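Surface Wiping with a Two-Arm Workcell: Student Project Interim Report
Submitted to the Drurico Education Fund
Prepared by Nathalie Schouten, faculty supervisor, Plostdale Technical College
Thursday, December 28, 2023

1. Scope of this report

The report covers the fall term of the student project funded under the Drurico instructional equipment line. It describes the state of the workcell, the wiping task, the data recorded so far, spending, and the plan for the spring term. The proposal listed four deliverables. Deliverables A (cell assembly) and B (teleoperated baseline) are complete. Deliverable C (scripted wiping with contact control) is in progress. Deliverable D (learned policy and public demonstration) has not started.

2. Team

The project runs as a two-semester elective. Ikechukwu Okeke leads the control subgroup. Kristaps Rebane is responsible for the cell, wiring and safety checks. Encarnación Casado maintains the recording software and the episode log. Tapio Vainio, the lab engineer, signs off on any change to the emergency-stop circuit. One student left the course in the fourth week and the calibration work was reassigned to the control subgroup.

3. Workcell

The arms are mounted, the second on a perforated base plate, on the corrugated metal platform. The frame is aluminum extrusion. The work surface is a marble-patterned board with a glossy finish, laid diagonally across the platform. The proposal called for a plain white panel. We changed to the patterned board after Casado's first segmentation tests, in which stains on a plain panel were found by a fixed brightness threshold and the vision part of the assignment became trivial. The veins in the new board are close in color to the coffee and marker stains used in the task, and a threshold alone no longer separates them.

The glossy finish also produces a glare spot under the room lighting. The spot is masked out in software for now. A diffuser is listed under spring purchases.

Only one arm is used for wiping at this stage. The second arm is powered and included in the collision model but has no role in the task until deliverable D.

4. Wiping task

The gripper holds a small white block and moves it along the board in parallel strokes. The block is held between the fingers of the stock parallel gripper with no adapter. A printed adapter was tried in the third week and dropped when it cracked at the mounting holes.

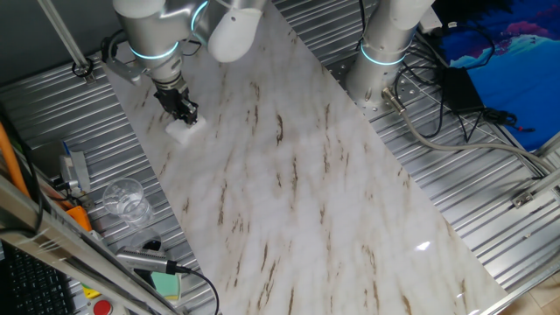
Stroke planning uses the board corners taught at the start of each session. The planner divides the stained area into lanes one block width apart, with a small overlap, and outputs waypoints at a fixed height. Height was the main source of error through the first half of the term. The board is not perfectly flat on the ribs of the platform, and a fixed height gave good contact at one end and little or none at the other. Okeke replaced the fixed height with a height offset interpolated between the taught corners. This removed most of the lost contact but did not address compression of the block, which changes with wear.

Contact control is the remaining item in deliverable C. The current version estimates contact force from joint torque and adjusts height at each waypoint. It is stable at low speed. At the speed stated in the proposal it oscillates near the end of each stroke, where the arm reverses direction. Two causes are under review: filter delay in the torque estimate, and friction between the block and the board on reversal. The control subgroup will lift the block at the end of each stroke as a temporary measure and return to the filter in the spring.

5. Data recorded

The target in the proposal was 500 teleoperated episodes by the end of May. The log holds 217 accepted episodes as of this report. An episode is accepted if the recording is complete, the block stays in the gripper throughout, and the operator marks the stain as removed. Each episode is reviewed by a student who did not operate the arm.

The most common reason for rejection was a dropped camera stream. Casado traced this to the USB hub shared by the cameras and the keyboard. The cameras were moved to a separate controller in November, and the rejection rate has fallen since then. Rejected episodes are kept in a separate folder and are not included in the figure above.

Episodes are stored in the Pakinero format required by the course server. Conversion takes longer than recording and is now run overnight. Rebane has asked for more disk space; the request is with the IT department.

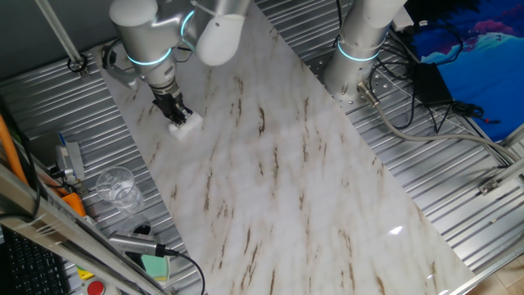 Operator skill is visible in the log. Strokes from the first sessions are short and uneven, with frequent pauses. Later sessions are more regular, and the spread between operators is smaller. For training purposes the early episodes may have to be down-weighted. That decision is deferred until a first policy has been trained on the full set and on the later half separately.

6. Safety

Students work under the written procedure approved by Vainio before the first session. The emergency stop is tested at the start of every session and the result is entered in the log. There were no injuries. There was one unplanned contact, in the fifth week, between the wiping arm and the extrusion frame. The arm stopped on its own torque limit. The cause was a frame rail that had been moved without updating the collision model. The procedure now requires a second student to confirm the model after any mechanical change.

Cable routing on the platform still needs work. The base cables and power supplies lie on the platform surface behind the work area, clear of the current motion range but inside the range planned for two-arm operation. Rebane will move the supplies below the platform before the second arm is brought into the task.

7. Spending

Fall spending against the consumables and small parts line was $1,811. The largest items were the camera controller, replacement gripper fingers and the work surface. The equipment line was spent in full on delivery of the arms and is unchanged from the last statement. No transfer between lines is requested. Receipts have been sent separately to the fund office.

8. Plan for spring

Stroke reversal is the first priority, and deliverable C is expected to close by the sixth week of term. Recording will continue in parallel, with two sessions per week in place of one. If the accepted count is still short at midterm, we will ask to lower the target and keep the review standard as it is.

The demonstration is planned for the Fitzgerald Hall open day in May. The cell is on a fixed platform and moving it will require a new calibration on site, so one full day of access to the hall has been requested ahead of the event. If access is not granted, the demonstration will be held in the lab with a video link to the hall.

Open item for the fund: written confirmation that the diffuser may be charged to consumables.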